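# Simulated Kitchens Need Written Rules Too
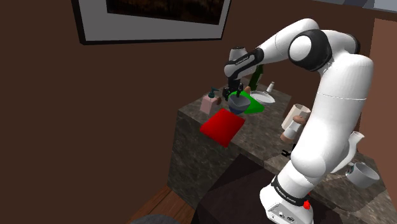 *Simulated kitchen counter, with the gripper above a small bowl.*

Safety rules for robot arms are usually written for the physical cell. The simulated stage is left to habit. Jodix takes the position that this should change, and that any task rehearsed in simulation should carry the same paperwork as one run on hardware.

Consider the red cutting board, one corner past the edge of the counter. A person would push it back before starting work. A simulated arm has no such instinct, and a test log that records only "task complete" will never mention the board at all. Our draft rule asks for the starting layout to be saved with every run, overhangs included.

Rizwan Khondokar of Fetgate has argued that 160 runs per task is enough for sign-off. We disagree in part. The number matters less than the spread of layouts — 160 runs from 3 layouts say little about the fourth. We would require 12 layouts at minimum, and a named reviewer for each failed run.

Suominen adopted a similar rule in August. We urge other developers to do the same before their next release.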